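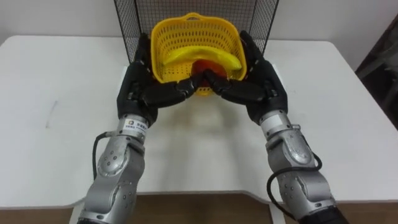
*Yellow plastic basket on a white table.*

## Plutulero Wool Wash, unscented

I make this one in my kitchen in Vetcombe, and it's the soap I use on all my own sweaters. It's a no-rinse wash, so you soak, squeeze and lay flat — done! I started with a lavender version (some of you still ask for it, sorry), but the plain one sells better and my sister can wear her cardigans again without sneezing.

**How to use it:** 2 capfuls in a sink of cool water, soak for 10 minutes, press the water out in a towel. Please don't wring! Very dark yarns may bleed a little the first time, so wash those alone.

One bottle does over 4 months of washing in my house, and we're a wool-heavy household.

It's fine for silk and alpaca too. I wouldn't use it on leather trim or anything with glued-on beads.

Item no. 3788. New labels as of October 2021, same soap inside. Refill pouches are back in April.

— Jericho Panganiban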